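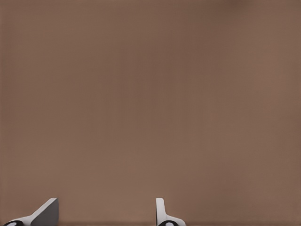 I've been meaning to write about late invoices since May, when I finally sat down with a cup of tea and added up what I was owed. It came to £2,969, spread over five customers, and the oldest bill had been sitting there for 85 days. I'd been worrying about my overdraft all that time and hadn't sent a single reminder!

So I rang Kenna Cruickshank, who did my books when Purba was just me and a borrowed desk. She asked what my payment terms were and I had to go and look. They said "payment on receipt", and she reckoned most people read that as "whenever you like". Now every invoice has a proper due date on it, in bold, near the total.

I also send a short, friendly note a few days before that date – nothing stern, just the invoice number and our bank details. Two customers told me they'd never had the original (it had gone to someone who'd left, in one case). Barkley paid their £426 the same afternoon.

There's still one outstanding, and I'll be phoning them this week. If you have a reminder email that works well for you, do send it over and I'll put a few in the next newsletter, with names taken off if you'd prefer.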